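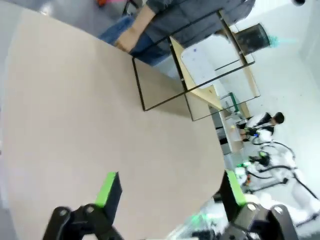 ¿Y no será más fácil tirar el organizador y comprar otro?, pregunta una lectora a raíz del hilo anterior sobre mesas compartidas. Respuesta corta: no. Respuesta larga, en este hilo.

Un organizador de sobremesa de dos niveles son dos cosas: un bastidor de alambre metálico y unas baldas de madera. Si baila, casi siempre es el bastidor. Si se comba, la balda. Conviene saber cuál de las dos falla antes de gastar.

Prueba de escuadra: bastidor desnudo sobre una superficie plana, sin baldas. Se presiona cada esquina con un dedo. Si una pata levanta más de 5 mm, el alambre está torcido y no hay tornillo que lo arregle. Menos de eso se corrige a mano, en frío y despacio.

Las baldas, aparte. Se miran de canto contra la luz. La curvatura leve desaparece dándoles la vuelta: la cara que estaba arriba pasa abajo y la carga hace el resto en unas semanas.

El mío es un Curnesar negro con madera clara, comprado en abril en Orellana. Precio: 47 euros. Las instrucciones prometen montaje en 15 minutos – cifra correcta si no se aprietan los tornillos hasta el final, que es como hay que hacerlo. Primero todos presentados, luego escuadra, luego apriete en cruz.

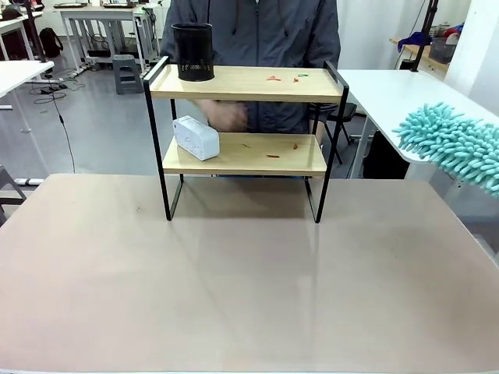 Reparto de pesos. Lo pesado va en la balda inferior y pegado a un lateral, cerca de la pata. Arriba, lo ligero y lo que se coge muchas veces al día: el cubilete de los bolígrafos, en un extremo, para no barrerlo con la manga.

El hueco entre baldas se mide con la mano dentro. Si no entra la mano con holgura, la balda de abajo acaba siendo un depósito de cosas que ya no se sacan.

Los recortes de papel y los restos pequeños se retiran antes de pasar el plumero. El de microfibra arrastra el polvo bien, pero los trocitos los cambia de sitio.

Me preguntan por el Zenex de tres alturas. Lo tuve. Más capacidad, peor acceso: la balda central queda a oscuras. El Jilport no lo he probado y no opino.

Vida útil: he apretado los tornillos del mío dos veces desde que lo monté. Llave Allen de las normales, un cuarto de vuelta. Sigo en otro hilo con las cajoneras.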